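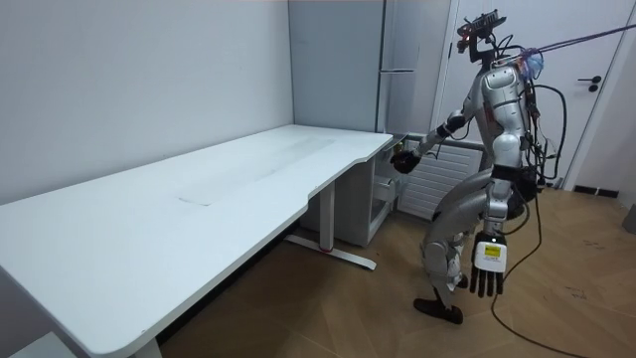

Parquet gone dull in small back room, sand it or not?

Asked by Cempaka Manurung
Category: Floors and walls

Hi all. Wood parquet, the herringbone sort, came with the flat. Small room, gets walked on all day. It's gone dull and a bit grey by the door and a few of the blocks click when you tread on them. Everywhere else it's ok, just tired.

Had a man from Gedemow round on Wednesday and he wants 3,896 for the lot — lift the loose ones, sand, three coats. Seems a lot for one room?? He also said I'd have to keep off it for days, no good to me at all.

Can I get away with a clean and a coat of something? I don't know if it's oil or varnish on there now. Previous owner left half a tin of Trosov floor oil in the cupboard but that could be for anything. Also is it ok to glue the clicky ones down myself.

Thanks in advance, sorry if this has been asked before, search wasnt working for me.

3 answers

Answer from Zulkifli Santoso
Marked as helpful by the asker

Find out what's on it first. Put a few drops of water somewhere out of the way, behind the door say, leave it 20 minutes. Sits there in beads, probably varnish. Soaks in and leaves a dark patch, oil, or varnish that's worn through. Try it by the door as well and compare.

If it's oil you're laughing. Clean it properly with a barely damp mop, wood floor soap, none of that shiny supermarket stuff. Let it dry overnight. Rub the grey bit with a fine pad, along the grain as best you can, parquet goes both ways so it's a faff. Then thin oil on a cloth, wipe off everything that hasn't gone in. And lay the cloths out flat outside to dry, don't ball them up in the bin, they can catch fire. I mean it.

If it's varnish you can't oil over the top, it just sits there sticky. Light sand all over and a fresh coat of varnish. Patching just the doorway shows, I've done it, looked awful in the evening light.

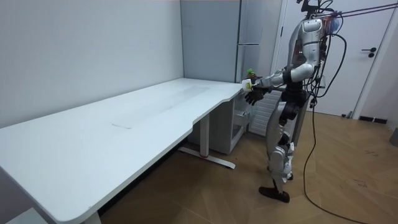
Loose blocks — lift them if they come up easy, number the backs in pencil, scrape the old stuff off. If what's underneath is black and tarry, stop and get somebody to look, old adhesive can have asbestos in it. Don't sand it. If it's clean, flexible wood floor glue, weight on top, leave it till next day. I used Wuisan, it was fine, others will be too.

And get another quote. I was told 3,000 for a bigger room than yours, though that was a while back.

Answer from floorless_in_october

just put a rug on it

Answer from Pam28

Is there a gap round the edge under the skirting? Ours clicked cos it was laid tight to the wall and had nowhere to go in summer. Glue did nothing. Also dont use a steam mop whatever the box says, we had a Drindier one and it lifted two blocks.

Comment from Cempaka Manurung

Thanks both (and the rug person). Water soaked in by the door but beaded behind it, so varnish thats worn off I think?? Will ring round for another price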